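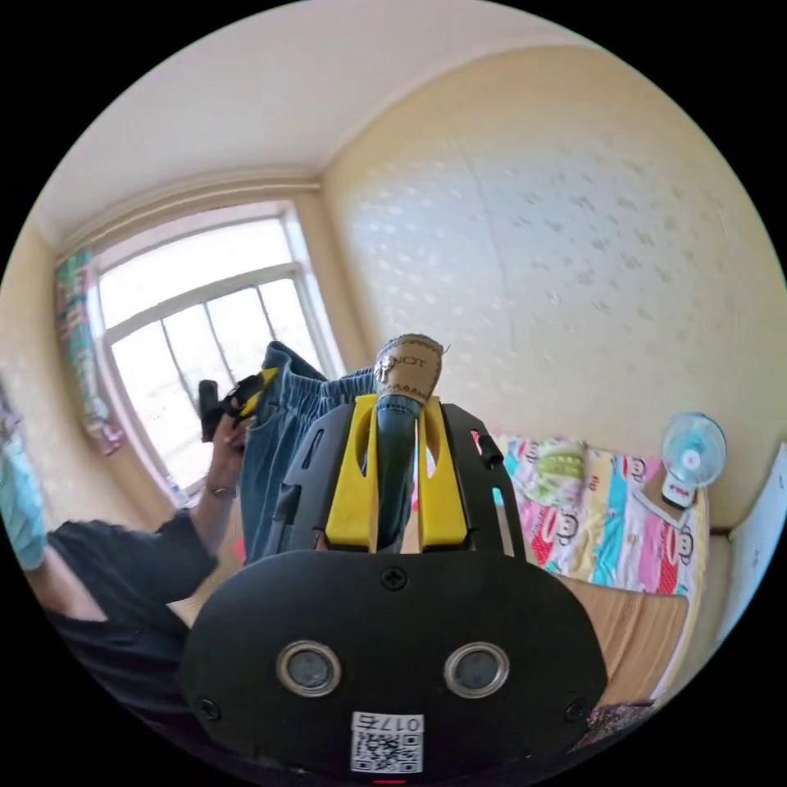 Should jeans be hung or folded? Fold them if you own a few pairs, and hang only the ones that crease badly at the knee.

Posted in: Laundry & Closets
2 replies | 26 shares

Dilwyn James wrote on 2021-01-06:
> I've gone over to the Ploncombe fold completely. Thirds, then
> roll, then tuck the waistband over. They stand up in the drawer
> by themselves and I got 84 items into a chest that used to jam.
> Elastic waists work just as well as regular ones.

Dilwyn, I'm not convinced. I tried it all through December and my rolls came undone every time I pulled one out. Elastic waists were the worst. The ruching won't lie flat, so the tuck has nothing to grip, and you end up with a fat lump at one end.

I also doubt the 84. Were you counting socks?

What I do now is dull. Hold the jeans up by the waist, one person on each side if there's anyone home, give them a shake and lay them down. Pinching a seam to get the legs straight is fine, but let go before you start folding or you set a pucker in it.

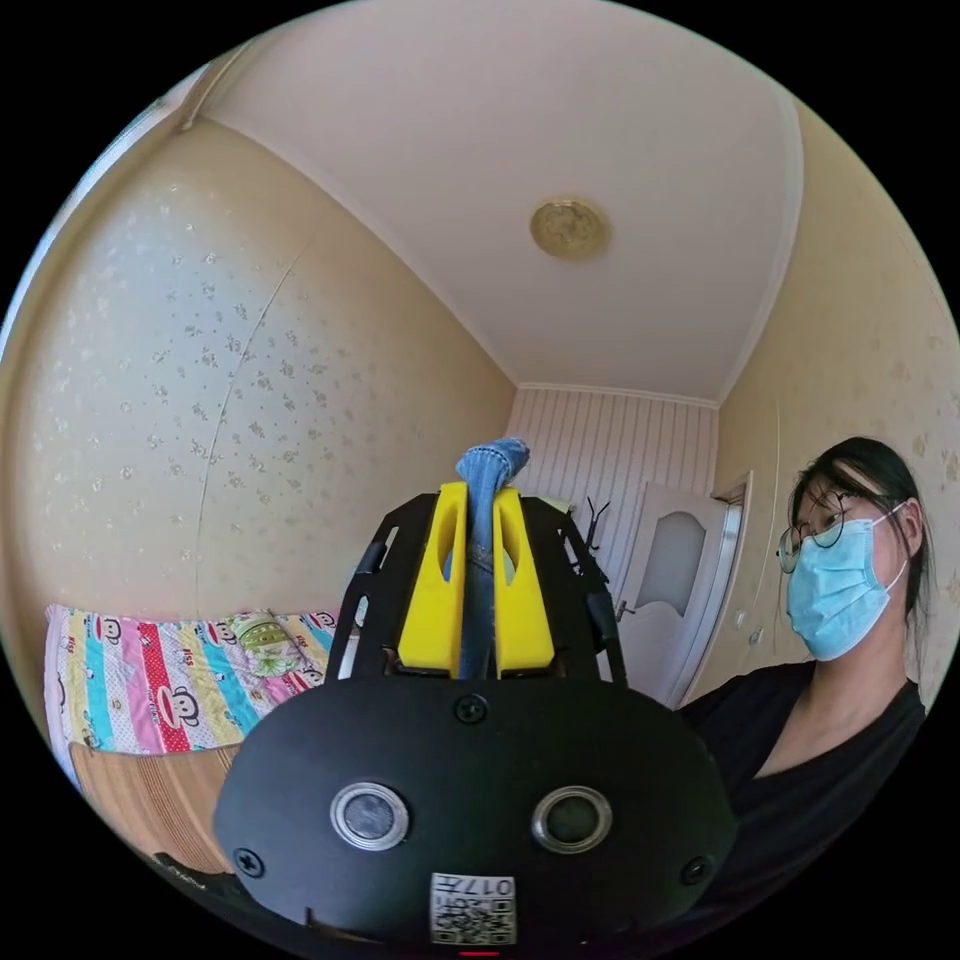
WHERE TO LAY THEM

Dilwyn folds in midair, which I can't do. Some people swear by a board, and Zondby sells one I wouldn't pay for. A mat on the bed does the job. Smooth the legs out from the hem up, then fold in half, then half again. No roll.
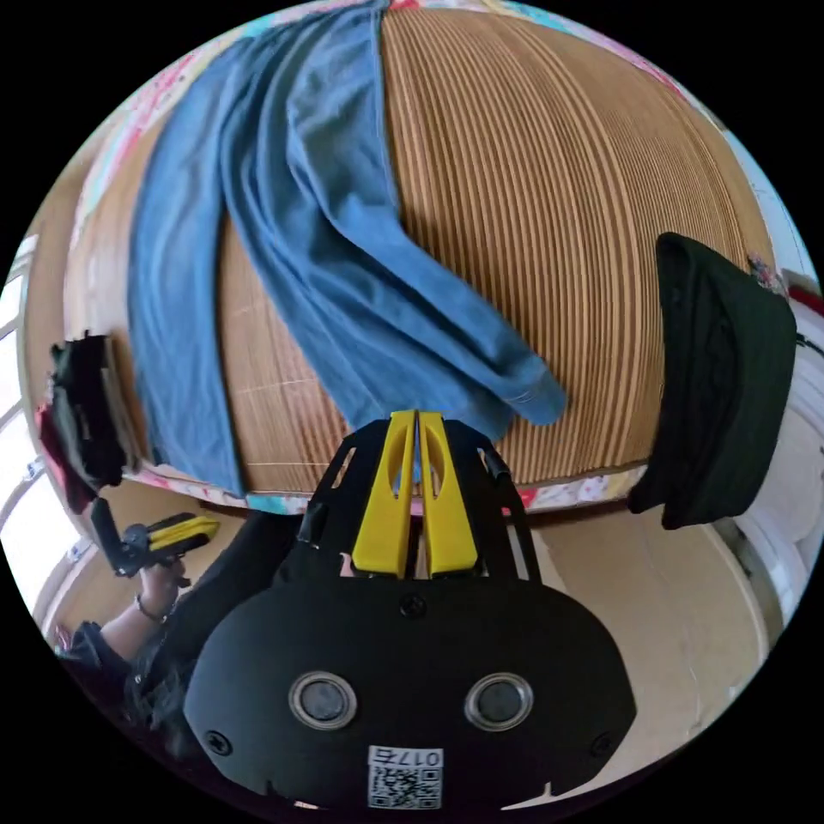 Blue denim on a slatted mat, partly crumpled.

If somebody has made the tuck hold on an elastic waist for more than a week, I'd like to hear how.

Mawar Khoo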